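I drove out to the Briltach open day in June mostly for the free coffee, and I ended up hanging around the arm demo until they started stacking chairs! So, a few thoughts for anyone thinking of going to the next one at Skisholm.

Eskil Midtbø ran the session and he's great, takes every question seriously (even mine about the noise, which is really just a soft whine). The arm moves slower than I expected and smoother too. It got through 8 cloth runs while I stood there, and one of them he stopped halfway to redo the grip, which I liked seeing.

Gripes: the cables. There are a lot of them draped on that arm and I kept watching them instead of the gripper. Also the talk ran over 47 minutes with no seats up front.
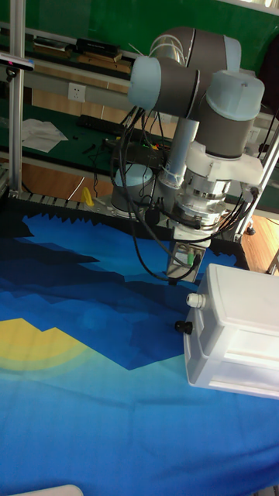
The gripper over the blue mountain-and-sun cloth

Entry was free, parking wasn't. Four stars from me, and I'd go again if they add a bench or two.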